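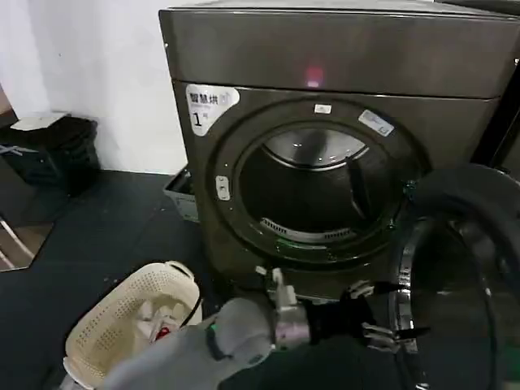
Section 4: Getting Madigan ready for the dryer task

Okay, if you've made it through charging and joint homing, this is the fun part! I wrote this for new members of the Rastenthorpe robotics club, so if something doesn't match what you see on the Nullska screen, come find me before you start pressing things.

1. Open the dryer door all the way by hand. Madigan can nudge it, but we're not scoring that yet.

2. Leave the machine in standby. Nobody runs a cycle during practice, ever.

3. Drive the base up slowly and stop when both arms can reach the door without going straight at the elbow.

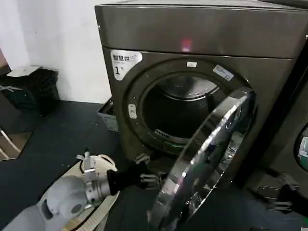

Fig. 4-1. Arm reaching toward the lower edge of the open door.

4. Load the profile called "basket_soft" and set the grip limit to 260. The default is 327, and that's way too much for a thin rim (ask me how I know).

5. Put light clothes in the basket. I like to toss in one red thing so the vision people have something easy to find.

6. Close the left gripper on the rim and wait for the log to say HOLD. 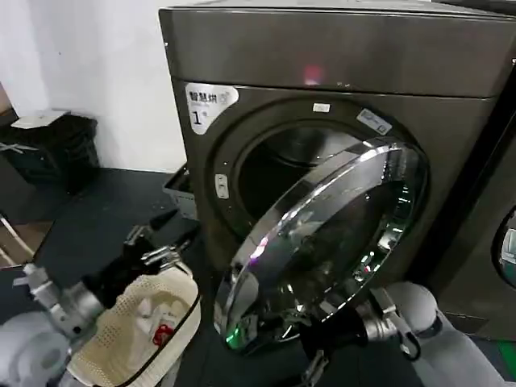
If HOLD doesn't show up, open the gripper, back off a little and try again. Two tries is the limit, then call a mentor over.

CAUTION: Keep your own hands out from between the arm and the door while the motors are on. Hit the stop button first, then reach in.

7. When you're done, park both arms and look over the wrists. I check the finger joints and the screws on the housing, and I wipe the clear cover with a dry cloth.
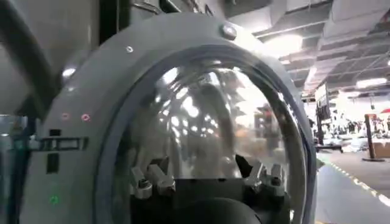 Oduor Simiyu wants it added that the wrist check goes in the logbook even when everything is fine, and that the fingers get a full service every 2,000 grips.

8. Save the log to the Clernerholm folder and put Madigan back on the charger.

Section 5 covers folding, once I finish writing it.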